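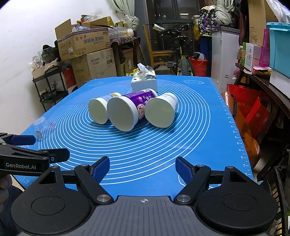

Ticket 223: Second pair of handheld grippers, spares and budget line

Opened by: Despina Lungu
Assigned to: Emanuel Ghiță
Queue: Equipment and purchasing, Gorkside
Priority: Normal
Status: Waiting on supplier

Problem as reported

We have one pair of handheld grippers and two people who need them at the same time. When a finger pad goes, both stop. The tabletop work (cups, paper containers, tissue box on the measuring mat) is booked through to the end of April and I can't fit the Anghel work in around it. Please price a second pair, and spare pads whichever way that goes.

Log

09:10 – Emanuel Ghiță
Picked up. Before I ask for a quote I need to know if you want the same model again or are open to another make. Also how many pads you get through.

09:32 – Despina Lungu
Same model. The mounts, the charging leads and the export settings are all set up for it and I don't want to keep two sets of instructions. Pads: we have used 4 sets since we started. The blue textured face goes smooth at the tip first, then light paper things start to slip.

10:05 – Emanuel Ghiță
Thanks. Asked Zistent for a price on one pair, plus pads as a separate line. Asked them to state delivery and import charges this time. On the last order these came in afterwards and had to go through as a second invoice.

11:48 – Emanuel Ghiță
Zistent have replied. Pair is in stock. Pads are sold by the box only and the box is more than we'd use in a year. They don't know the shelf life and are asking the maker.

13:20 – Sarita Sisodia
Adding a note from the budget side. There is money left in small equipment but it will not cover a pair and a full box of pads. It will cover one or the other now. The rest would have to wait for the new budget. Has anyone looked at hiring?

13:41 – Emanuel Ghiță
Grastau hire out the same model by the week. I worked it out over the length of the Anghel job and hire comes to 51 per cent of the purchase price, before insurance. After that we'd have nothing to show for it. I would buy.

14:02 – Despina Lungu
Agree on buying. But pads can't wait until the new budget. I have one spare set in the drawer.

14:15 – Edit Farkas
Could we split a box of pads with the other site? They run the same grippers and I know they are low.

14:50 – Celeste Frade
Yes from us. We'll take half and pay by internal transfer. Please send me the cost code.

15:06 – Sarita Sisodia
With half the pads recharged, the pair fits as well, with a little left over. Approved in principle. I need the written quote with delivery on it before I raise the order.

15:30 – Emanuel Ghiță
Chased Zistent for the written quote. Cost code sent to Celeste.

Still open

Written quote including delivery and import charges – Emanuel
Answer on pad shelf life – Emanuel, through Zistent
Internal transfer form – Celeste
Purchase order – Sarita, once the quote is in
Add a yearly line for pads to the next budget request – Sarita and Despina
Second charging shelf, to be priced on its own ticket – Edit

Ticket stays open until the pair has been delivered and checked against the order.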